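The Plorkik toilet brush, 11 weeks on

I did not want to spend money on a toilet brush. The old one cost next to nothing, lasted years, and did what a brush does. Then the handle snapped at the neck, and the store had a whole hook of Plorkiks with a card promising "the last brush you'll buy." I have a drawer full of last things I'll ever buy. It went in the cart anyway.

The Plorkik is a flat paddle of soft rubber bristles on a long handle, with a wall-mounted holder. It cost $19. The Tasetti next to it, ordinary nylon bristles and a plain cup, was $7. So the question for this review is whether rubber is worth the extra, and my answer for most of it is no.

The claims on the card were that it doesn't drip, doesn't hold on to paper, gets under the rim and doesn't smell. Taking the drip first: it does drip. Less than nylon, I'll give it that. If you tap it twice on the bowl and wait a moment you can get it back to the holder without marking the floor. You could do the same with the old brush if you had the patience. The paper claim is fair. Nothing catches in the bristles and a rinse clears them.

Under the rim is where I started to get annoyed. The paddle bends, so in theory it folds up into the gap. In practice it folds away from the gap. Push hard enough to scrub and the whole head flops over and slides along the porcelain. On our upstairs toilet, which has a narrow rim, I gave up and used the Tasetti I had gone back and bought for comparison. It was clean in under a minute.

Part of the trouble is that a rubber head has no bite, so you end up leaning on the cleaner to do the work. The booklet says as much in small type: "for best results use with a thick liquid cleaner." It doesn't say which.
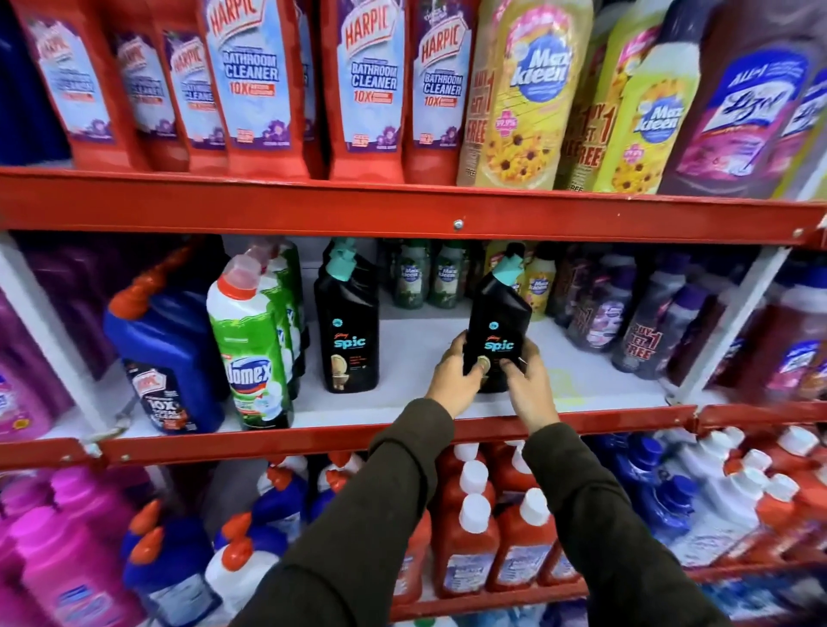

Spic, in the black bottle with the turquoise cap.

I stuck to one cleaner for each toilet and the same soaking time for both brushes, so the comparison would be halfway fair. With a long soak the two came out even. With a short one the nylon won every time, and on the hard water line at the back of the bowl the rubber did nothing I could see. I went over that line until my wrist hurt. The Tasetti took most of it off and looked a bit flattened afterward.

Now the holder. It comes with a sticky pad that the box says will hold "up to 80 ounces." Mine let go of the tile in the second week. I cleaned the wall, used the spare pad, and it has stayed up since, with a slight lean. There are no screw holes, so if the spare fails you're buying glue. The holder has vents at the back, and the brush does dry between uses, more or less. The cup on the Tasetti collects a puddle and has to be emptied. That was the one job where I was glad of the Plorkik.
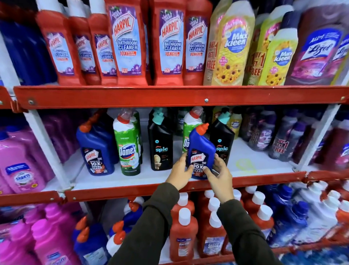 Harpic in blue, with the red bathroom bottles on the shelf over it.

About the smell: after a month I could pick up something sour from the joint where the head clips on. The head twists off for cleaning, and water gets up inside the stem and sits there. You have to stand it upside down in the sink to drain, a sentence I would like to see on the card. Replacement heads are sold only through Vonell, who make the thing, and one head costs more than a complete Tasetti. So much for the last brush.

I also looked at the Yeh, which has the same paddle with a stiffer edge. I used one at a rental place in January and remember it reaching the rim better. I haven't owned it, so take that for what it's worth.
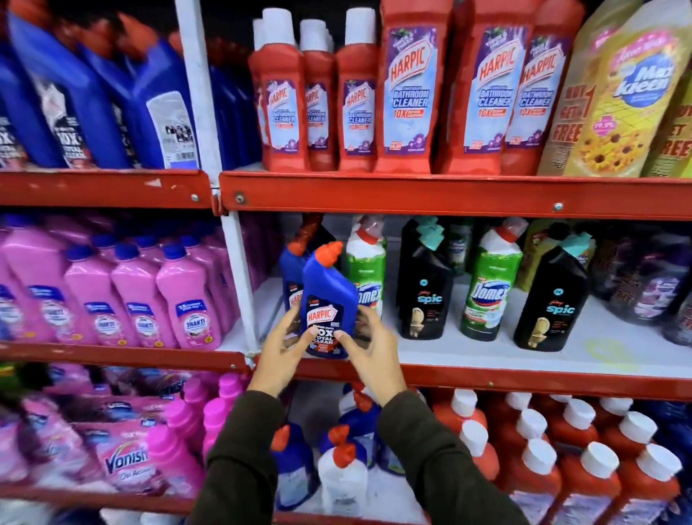

The 10X bottle. Angled cap, for getting under the rim.

Would I buy the Plorkik again? No. If you hate the puddle in the cup and your water is soft, you may feel differently. Everyone else can spend the $7 and replace it when it looks bad.

Two stars out of five, one of them for the vents.

Comments (4)

softwater_sue
We've had ours a year and no smell at all. Are you rinsing it in hot water? I think two stars is harsh.

brackenhill
Same thing with the sticky pad. Mine fell into the bowl. I used bathroom sealant and it's been solid, but good luck to me if I ever move.

tilefan
Does the Tasetti handle flex? My last cheap one bent like a straw.

Author reply, 23rd May
A little, if you really lean on it. It hasn't cracked so far. And to the first comment, yes, hot water, every time.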